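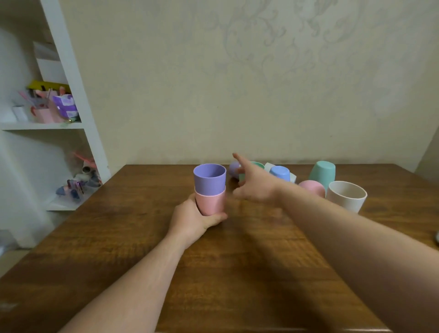 Pastel cups on a wooden table

Gerholm picket line megaphone

We've carried loudhailers in the union supplies range for years, and the Gerholm is the one our branches keep asking for again! It's light enough to hold through a long early shift at the gate, and the voice stays clear instead of turning into a buzz - handy when there are lorries going past.

The siren has its own switch under a flap, so you won't set it off halfway through a speech. There's a wrist loop, a shoulder strap and a plug-in hand mic (Ratree Yensuk in our Dormont shop swears by the mic for marches, as you can pass it along the front row).

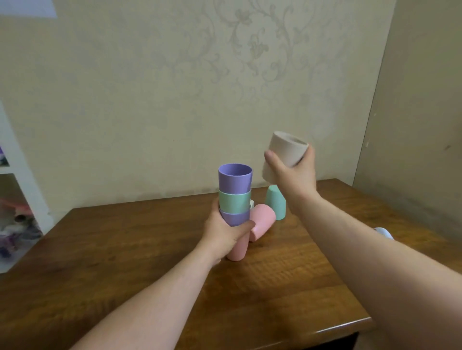
Stacking cups in lavender, mint and pink

Range: 200 metres in the open
Colour: red or white
Batteries: not included
Order code: 3855

Branch stickers fit nicely on the bell, and we can print yours with the branch name and the year it was founded - our oldest so far says 1877, and it looks lovely. Sticker orders start at 17. Send artwork to Euan MacAulay before noon and he'll reply with a proof the same afternoon.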